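**Unit 2: Sorting and packing mixed parts**

Read this before the lab. Bring the parts list from last time, and keep the Zondalis catalog open if you need to check a shape against a name.

A mixed lot has no single right order. Start with whatever takes up the most room. Hollow parts, such as tubes and sleeves, go in first and stand upright with the open end facing up. Check the rim before you set one down. Rim holes are usually where a pin or screw goes, and a cracked rim tends to crack at the hole. Write "rim" on the tag if you find damage there.
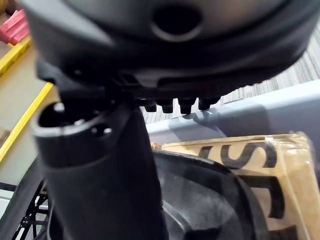 Curved shells and guards come next. They waste space if they are packed alone, so nest them where the sizes allow, outer face to outer face only with paper between. Glossy black plastic shows every scratch. Matte parts are more forgiving, but they still get paper in this course.

Cartons:

- Leave 2 inches clear at the top.
- Tape the center seam, then both edges.
- Wrinkles in clear tape are fine. Gaps are not.
- No label across a seam.

The weight limit for a hand-carried carton in our lab is 8 pounds. The older Maksymiv handout allows more, but it was written in 1969 for a different kind of carton and we don't use its table.

For the write-up, list each part by shape, finish and openings, then give the carton it went into. One line per part. The write-up is worth 100 points, and late work loses 8 per day.

Reading for next time: the Grelico section on fillers, first half only.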